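4.3 Checking the width estimate before you replay

Flulludent reads finger opening from the wrist camera, frame by frame, and writes it to the track file as a number between 0 and 1. The Satti planner trusts that number completely. You should not. Run this check on every new batch, even if the batch passed import with no warnings. Import only tests whether the values exist.

1. Open the batch in Danach and switch to the Width tab.

2. Set the smoothing window to 8 frames. The default of 2 leaves in jitter that the planner will read as real finger motion.

3. Step to the first approach, meaning the stretch where the fingers are near the work surface but have not closed on anything.

4. Compare the plotted width with the picture. If the fingers are apart and the plot says closed, stop and go to 4.4.

Note: The "Confidence" column is the tracker's opinion of itself. Karim Benkirane compared it with hand labels on 300 frames and found high scores on frames that were plainly wrong. Use it to sort the list if you like. Don't use it to accept a batch.
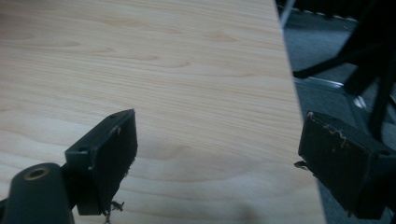
Wood grain deserves extra suspicion. The tracker looks for straight, high-contrast edges, and a long streak in a board can pass for one. So can the edge of the board itself when it runs at a slant close to that of a finger. Scuffs and pale marks on the pads make things worse, as the matching template was built from clean pads.

5. Turn on Show Edges. The two colored lines should sit on the inner faces of the pads. If either line sits on the board, mark the frame Bad.

6. Mark the frames on both sides of it as well. Smoothing will have spread the error to its neighbors.

7. Click Recompute. Wait for the plot to redraw before you touch anything else - the progress bar finishes early.

Caution: Do not use Auto Repair on approach frames. It draws a straight line between the last two values it likes, and the result looks very convincing. On the arm it can mean fingers closing before they reach the edge of the part.

8. Save under a new name and replay at the lowest speed with the work area clear.

Note: Wulcombe's release notes of July 25, 2021 say the edge tracker is "improved on textured surfaces." Reda Tahiri reran our old batches on that build and got the same bad frames on wood. Until someone shows otherwise, keep doing steps 5 and 6 by hand.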